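Signs, flyers and the kitchen table: what I learned from a small campaign

Posted Thursday, September 23, 2021

In our town, Mornden, the council seats are decided by a small number of households, and a candidate without a party behind her has to do most of the work at home. I helped Ruth Bloxham with her campaign from my kitchen and my garage. Several people asked me to write down how we did the practical things, so I have put them in one place.

Folding flyers

Our ward has 756 doors. Fold on a hard surface and never on your knee. Use the back of a butter knife or a smooth wooden spoon to press the crease. When the paper is heavy, fold it with the grain. You can find the grain by bending the sheet gently both ways without creasing it, and the direction which bends more easily is the one you want. Stack the folded flyers under two thick books overnight and they will be much easier to push through a mail slot.

Count them once, into bundles by street, and write the street name on a strip of scrap paper around the bundle. We used rubber bands in the beginning, but they curl the edges. Paper strips with a bit of masking tape are better.

Lawn signs from old lawn signs

Corrugated plastic signs can be used again if you are patient. Wash both sides with dish soap, let them dry standing up, then wipe with rubbing alcohol where the new sticker will go. Do not use nail polish remover, it melts the surface. I ruined 3 signs before Arnar Eyvindsson told me this.

For the wire stakes, straighten them in a vise with a piece of cloth between the jaws. If the ground is dry, as it was all August, pour a cup of water on the spot, wait ten minutes, and push the stake in with your boot on the crossbar. A hammer only bends it.
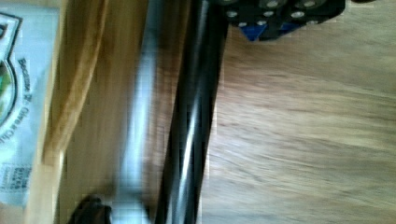 Sign lettering should be planned on the kitchen table before anybody buys vinyl. Print the candidate's name on ordinary paper, tape the sheets together and look at them from the other end of the hall. If you cannot read the name in two seconds, it is too thin or too long. Everybody wants to add the website, the slogan and the telephone number, and then these become little rows of print like the ones near the bottom of the white panel in the photo, which are of no use to a person driving past. Keep one name, one office and the authorization line your municipality asks for. Turn the draft on its side as well. If the shape of the name still stands out when it is sideways, the contrast is good. When you cut the final letters, put an old cutting mat or two layers of cardboard under the work. On a light wooden tabletop every slip of the knife will show, and marker ink goes into a fine grain very quickly.

Getting marker out of wood

It will happen anyway. Put a little rubbing alcohol on a white cloth and dab, working from the outside of the stain to the centre. Try first under the table, because some finishes turn cloudy. Toothpaste (the white paste, not the gel) sometimes lifts what is left. Afterwards rub in a small amount of mineral oil.

Feeding the people who knock on doors

Soup in a slow cooker is the easiest. Femke Timmermans made a pot of lentil soup each canvassing evening and we kept it on low until the last pair came back from Esbridge Road. Serve it in mugs, so that people can hold a clipboard in the other hand. Avoid anything with icing near the walk lists!

Keeping track of the money

We spent 3,970 dollars in total, and 500 of this was printing that we had to do twice on account of a wrong date. I keep receipts in an accordion file, one pocket per week. Photograph thermal receipts on the same day -- they fade quickly if you leave them in the car. On the back of each one write who paid and for what, in pencil.

Storing it all afterwards

Signs lie flat or stand on their long edge, never leaning, or they will bow by spring. Mine are on a shelf in the garage behind the winter tires. Tie the stakes in tens with garden twine and hang them from a nail, away from the height of children's eyes. Left-over flyers can go in the recycling, but keep five of every kind. Leif Oddsson is already asking to borrow the stakes for the school board election, and I have told him he must bring them back straight.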